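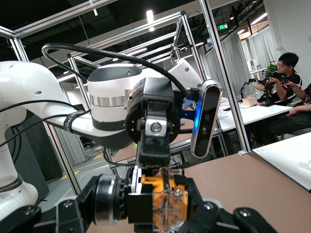

Section 4: Setting up the Federero for a multi-cat or cat-and-dog home

The Federero feeder recognizes each animal by its microchip or by the Nosto collar tag in the box. Allow an evening for set-up and up to 2 weeks for the animals to get used to it. Before you start, choose a spot against a wall, away from litter boxes and doorways. Think about the power cord as well. A cat will bat at anything that hangs. Run the feeder cord flat along the baseboard and clip it every 30 cm or so.

4.1 Placing the feeder

1. Set the feeder on a hard, level floor. Carpet can throw off the scale.
2. Leave enough room on both sides for a cat to walk away without passing another animal.
3. Plug in the cord and wait for the steady light on the lid.
4. Press and hold the lid button until you hear two beeps. The lid will open and stay open.

Note: If you have more than one feeder, keep them out of sight of each other. Cats that get along well on the couch may still guard food.

4.2 Adding your animals

1. Put a few pieces of dry food in the bowl.
2. Press the Add button once.
3. Let one animal eat with its head under the arch. The light flashes when the chip has been read.
4. Take that animal to another room and close the door.
5. Repeat for each animal that is allowed to use this feeder.

The memory holds up to 300 chip numbers, so shelters and boarding kennels can use the same unit. If a chip is not read after several tries, use a Nosto tag.

Caution: Fit tags only to a breakaway collar. Never use a tag on a fixed buckle collar or on a kitten that is still growing into its collar.
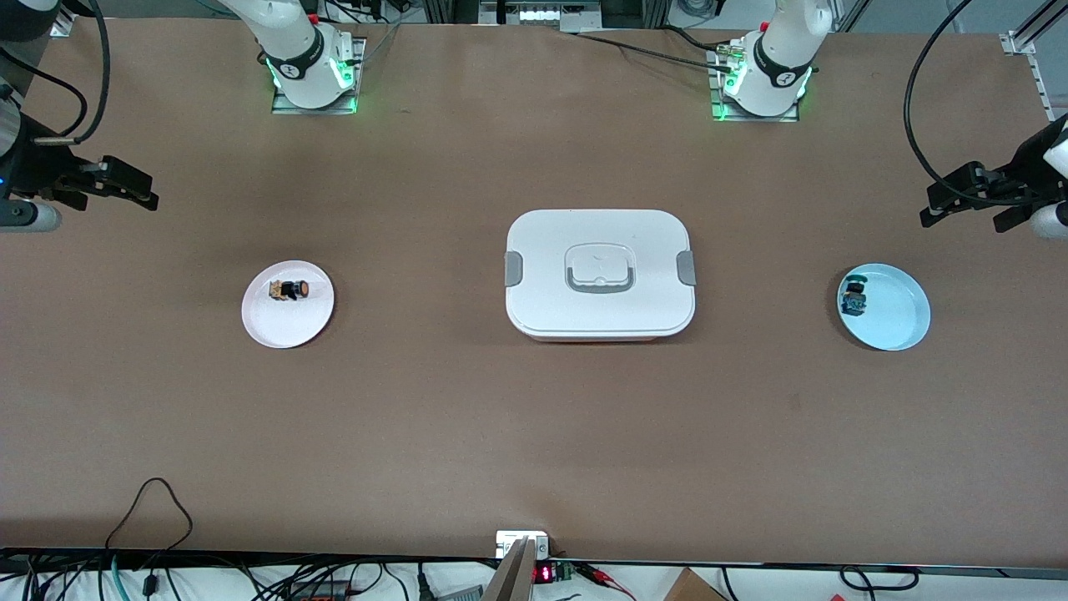 4.3 Training the lid

1. For the first few days, leave the lid open all the time.
2. Once every animal eats from its own bowl, switch to Slow. The lid now moves a little way at each visit.
3. Move to Normal when the animal no longer backs off at the sound.

Nervous animals may need longer at step 2. If one stops eating for a full day, go back to the open lid and call your vet.

4.4 Cleaning

Unplug the feeder. Lift out the bowl and mat and wash them in warm, soapy water. Wipe the arch with a damp cloth only. Do not put the arch under the tap.

The hopper holds 2,000 g of dry food. Empty it fully before refilling, as old crumbs at the bottom go stale and can jam the wheel.

Section written by Montserrat Cifuentes, checked by Vasco Barros. Last revised 27th March.

Was this page useful? 41 found this helpful | 6 comments

Contact Marnix Pet Products | © Marnix | Back to top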